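Stanstead Hall, furniture and floors: June walk-through with comments

Form 37, revised. The old form had one box for "furniture OK" and in my view it got checked from the doorway.

1. Tables, stability
Lean on each corner with both hands. Rocking: pass / fail.
Comment: Two fails in the back room. Folded cardboard under a leg does not count as a repair, and I have taken it out twice now.

2. Table edges and corners
Run a bare palm along all sides, including the side against the wall. Check for splinters and lifted finish.
Comment: Passed, with doubts. The supplier, Zondano, says the finish is good for 8 years of daily use. I would like to know whose daily use.

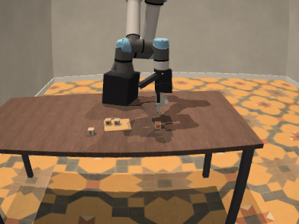 The corners worry me more than the flat parts. A corner at hip height on the way to an exit is going to get walked into, and rubber guards peel off by fall. Moving the table costs nothing.

3. Load
Posted limit must be readable from a standing position.
Comment: Fail. The sticker says 600 and gives no unit. Pounds, I assume, but an inspector shouldn't have to assume. Ackah has been asked for replacements.

4. Tabletops and small items
Loose items to be put away at closing. Mats must lie flat with no curled edges.
Comment: Passed on the night I looked, at 9 p.m. I don't take one good night as proof of a habit.

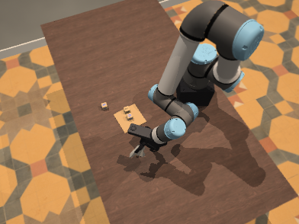 Item 4. Square mat and three small cubes on the long table.

5. Floors
Check for cracked tile, raised grout and wet spots near doors.
Comment: One tile by the side door sounds hollow when tapped. The last report called this "cosmetic." It will be cosmetic until it breaks. Re-check monthly.

6. Exit routes
Walk every route at normal speed with the lights down. Nothing should need stepping around.
Comment: Fail, stacked chairs. Same spot as last time.

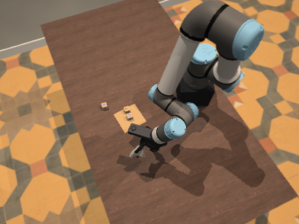 The chairs were gone when I came back an hour later, so somebody can move them when asked. I have left the item as a fail anyway. The form records what was found on the walk, and I don't change marks afterward.

7. Door closers
Open fully, release, and time the swing.
Comment: The new Prastel unit on the front door passed. The manual calls it maintenance free - we'll see after a winter.

8. Paperwork
Work order 2863 (loose table legs) is marked closed. I saw no new bolts. Reopened.

Overall: not signed off. Items 1, 3, 6 and 8 need another visit.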